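Robô para no meio da sala e a Cedley suspende os testes na quinta-feira

Quinta-feira costuma ser o meu dia mais sossegado, e foi logo nesse dia que a Cedley resolveu suspender os testes domésticos do seu robô. Recebi a mensagem quando estava a acabar de almoçar, li-a duas vezes e liguei logo para lá, claro. Quem acompanha esta página sabe que ando há meses a chatear aquela gente com perguntas, por isso já me atendem pelo nome.

O que se passou foi o seguinte. A equipa tinha a correr, em simulador, uma série de 198 percursos numa casa virtual: o robô arranca, atravessa a sala de jantar, aproxima-se da mesa, pega numa coisa e leva-a para outro lado. Coisa simples, dita assim. Ao fim de 30 percursos sem história, o robô deixou de obedecer ao comando de paragem. Continuou a andar em direção à mesa durante 2 segundos depois de receber a ordem, e só depois travou, já encostado a uma cadeira.

Dois segundos parece pouco! Eu também achei, e disse-o ao telefone. Do outro lado estava Sławomir Głowacki, o responsável pela segurança, que teve a paciência de me fazer as contas. Numa sala a sério, com uma criança sentada no chão ou alguém de costas a pôr a mesa, dois segundos com o braço estendido chegam e sobram para magoar uma pessoa. «Prefiro perder uma semana agora do que ter de escrever uma carta a uma família», disse-me ele. Não insisti.

Convém dizer que ninguém se magoou e que nem sequer houve peça partida, tudo isto foi dentro do computador. Mas o programa que manda no robô simulado é o mesmo que manda no verdadeiro, e o verdadeiro estava marcado para entrar em casa de gente em março. Daí a suspensão, que vale para as duas coisas: simulador e máquina ficam parados até haver relatório.

A explicação provisória é bastante terra a terra. O controlo de paragem e o módulo que calcula a posição da pinça partilham a mesma fila de mensagens – a tal Etirham, que é o nome que eles deram àquela parte do sistema – e, quando a fila enche, a ordem de parar fica à espera da sua vez como qualquer outra. No dia do problema a fila chegou às 3.000 mensagens. A ordem de paragem ia lá no fim, coitada, atrás de uma data de cálculos sobre onde é que estava uma mesa.

Perguntei se isto não devia ter prioridade absoluta. Devia, respondeu o Głowacki, e no desenho original tinha. A prioridade desapareceu numa atualização feita pela Gurnitz, a empresa que fornece o software de movimento, e os testes automáticos não apanharam a mudança porque só verificavam se o robô parava, não verificavam quando. Falei também com a Gurnitz. Waldemar Mazurek, que coordena a equipa de lá, confirmou a atualização mas acha cedo para apontar culpas: diz que as notas da versão mencionavam a alteração e que a Cedley as recebeu. Prometeu uma correção nos próximos dias e pediu-me, com muito bons modos, que não lhe chamasse «defeito». Pois bem, eu chamo-lhe falha, e parece-me que já estou a ser simpático.

Há aqui uma coisa que me deixa de pé atrás. Um dos técnicos reparou no atraso antes de o alarme disparar, só porque estava a olhar para o ecrã naquele momento e achou o andar do robô esquisito. Se tivesse ido buscar um café, o percurso teria ficado registado como «concluído com paragem» e seguia-se para o próximo. Os 30 anteriores vão ser todos revistos, um a um, à procura de atrasos mais pequenos que tenham passado despercebidos. Pedi para me avisarem do resultado, vamos ver.

Quanto ao que muda, a Cedley fala em separar a paragem de emergência num canal próprio e em acrescentar um limite de tempo aos testes: se o robô não estiver quieto dentro desse limite, o percurso conta como falhado e acabou-se a conversa. A Pillay, que faz a certificação independente, vai assistir à repetição da série completa, desde o primeiro percurso. Só depois se volta a falar em máquinas dentro de casas. O calendário de março fica portanto no ar, embora oficialmente ninguém o tenha riscado (perguntei três vezes e três vezes me disseram que «está em avaliação»).

Entretanto, alguns leitores inscritos no programa já me escreveram, preocupados com o lugar na lista. A empresa garante que as inscrições se mantêm e que não é preciso fazer nada. Quem quiser desistir pode fazê-lo por escrito, sem custos, e quem tiver mudado de casa deve atualizar a morada, que isso não tem nada a ver com a falha mas pediram-me para lembrar.

O relatório da Cedley deve ser público, pelo menos em versão resumida. Assim que o tiver na mão conto o que lá vem – e se a Gurnitz responder por escrito às perguntas que lhe mandei, publico as respostas por inteiro.

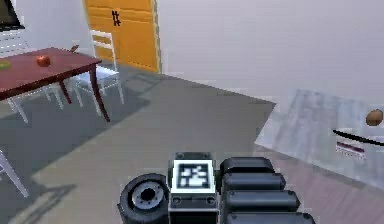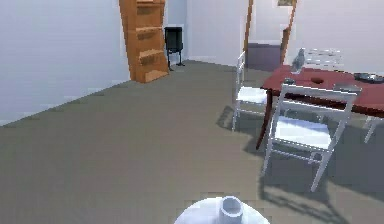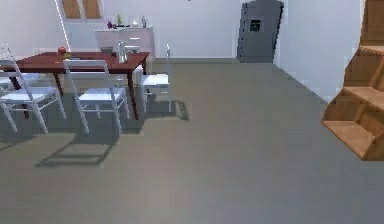
A casa virtual no simulador, com a mesa de jantar e as cadeiras brancas.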